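December, 4 pm. Packaging bench, thin film bags.

Bag work again, lavender film. Neck has to be gathered and twisted tight before anything else, otherwise no point. Lutz wants the Starkik film compared with the old Fuchs roll, have'nt got to that. Dark tabletop stays, shows up creases better than the white one did.
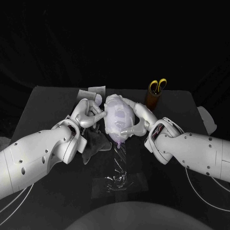 Lavender bag, puffed up, neck twisted.

Creases where the film is stretched, same complaint Birutė had. Ask her which roll she used. Foil pouches after that for the seal comparison, labels stay on so we can match them to Imke's list. Don't stack them, the foil scratches.
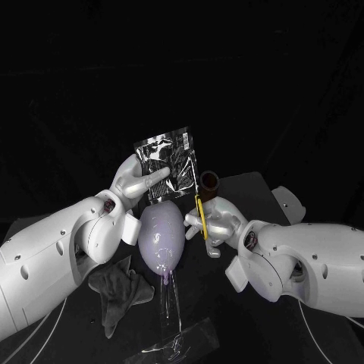
List is 29 lines and 2 of them are duplicates, Imke to fix. Still need: wider clear sheet, more foil in the small size, Ottmar's neck clips from Ellulcombe (orderd, no date). Leave teh bench set up overnight.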